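Countertop oven instead of fixing the big one?

lemma_lane
My range died in November and the repair quote is 260 dollars. It's just me and my daughter here in Furamdale, and we mostly do sheet pan dinners and frozen pizza. Is anybody living with only a countertop oven? Do you regret it?

Ebise Kumsa
Did it three years ago and I'd do it again! It heats up fast and my kitchen stays bearable in summer. A 12 inch pizza fits, but a turkey is a no – we go to my sister's in Dredside for that anyway.

sernska23
Gonna disagree. I tried it for a winter and got so sick of baking cookies 6 at a time. Mine also ran hot, so everything was dark on top and pale in the middle. Fix the range. 260 isn't bad for something you use every day.

Ebise Kumsa
Did you ever put a thermometer in it? Mine was off by 23 degrees and once I knew that I just set it lower. Cookies have been fine.

sernska23
I did, and it wandered all over the place. Maybe I got a lemon, but I'm not buying another one to find out.

Sumeya Berhe
I'm somewhere in between (I have both and use the small one way more). Think about the counter before you buy, because these things are deeper than you'd guess.
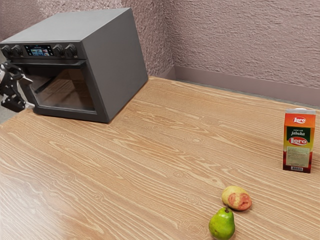
Also check how the door opens, and leave space on the sides and top like the manual says. I had mine shoved under a cabinet for a month and the paint bubbled.

lemma_lane
Ugh, my counter is tiny. Measuring tonight after work, then I'll call the repair guy back and see if he'll budge on the price.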